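Fall packers and menders wanted at the Brirkden house sale

Do you like handling old dishes? Can you wrap a teapot so it survives a ride in the back of a van? Then please read on, we would love to have you with us this November!

Brirkden is a small resale shop on the ground floor of a former shoe store in Bidbridge. We clear out kitchens and dining rooms for families who are moving or downsizing, sort what comes out, clean it, fix what can be fixed and sell it at fair prices. Right now we have the contents of the Kawaguchi house waiting for us, and it is a big one. The inventory runs to 554 pieces, and only 376 of them have been washed and tagged so far. There are rice bowls, serving platters, lidded soup bowls, two full sets of everyday flatware, baking pans, a drawer of wooden spoons and more tea things than any of us has ever seen in one place.

We are looking for 9 people to join us for the season. These are paid, part-time positions, and you do not need any experience in antiques or retail.

What you would be doing

Most of the work is at the long tables in the back room. You take a box, unpack it, check each piece for chips and cracks with your fingertips, and set it in the wash pile or the mending pile. After washing, pieces get dried by hand, tagged, and wrapped in paper. Flatware goes into rolls, plates go on edge, never flat, and lids are wrapped apart from their pots. Everyone learns the whole job, so you may wash in the morning and pack in the afternoon.

If you have steady hands and some patience, we would also like to train two of the group in simple mending. Setsuko Honda runs our mending corner and is a wonderful teacher. She will start you on gluing handles and filling small chips, and later on you can try matching glaze colors, which is harder than it sounds — a brown is hardly ever one brown. You sit with a plate under the lamp, and after ten minutes you are seeing green in it, then gray, then a bit of plum. Some people find this maddening. The rest of us come in early to do it.
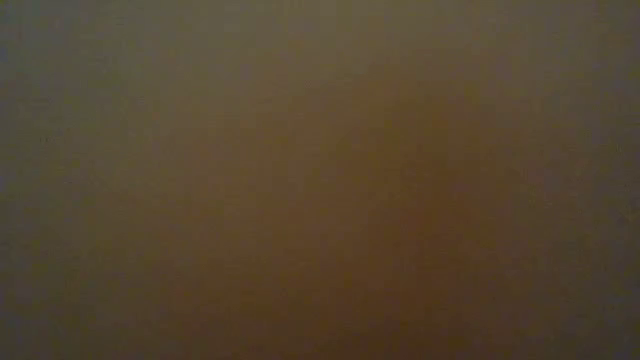
Reddish brown, olive and gray, with a hint of mauve at the right.

You will also help set up the sale floor. We like to lay things out the way they would be used, so there is a breakfast table, a baking shelf and a big Sunday dinner table that gets changed every week. Bring your ideas! Last year's best table was done by someone who had been with us for four days.

Hours and pay

Shifts are 9 a.m. to 1 p.m. or 1:30 to 5:30 p.m., Monday through Saturday. Please be able to do at least three shifts a week. Pay is by the hour and goes out every other Friday. Anyone who stays through the last sale day gets an extra $300 and first pick from the leftovers table. Coffee, tea and lunch soup are on us — the soup is usually very good.

Who should apply

You should be 18 or older, comfortable standing for a good part of the shift, and able to lift a medium box with a partner. Stools are available at the tagging table for anyone who needs to sit. It helps if you can read your own handwriting. Japanese is a plus for this estate, as many of the boxes are labeled by hand, but only one or two of us need to have it.

We share the building with Nesine, the upholstery workshop upstairs, so expect some hammering. Parking is behind the building, and the bus stops across the street.

How to apply

Stop by the shop during opening hours and ask for Setsuko, or leave a note at the register with your name, a phone number and the shifts you could work. No résumé needed. Tell us in a few lines what you like to do with your hands, whether that is baking, sewing, fixing bikes or anything else. We will call you to set up a one-hour paid tryout, where you will unpack and wrap a box with one of us. Wear shoes with closed toes and a shirt you don't mind getting newsprint on.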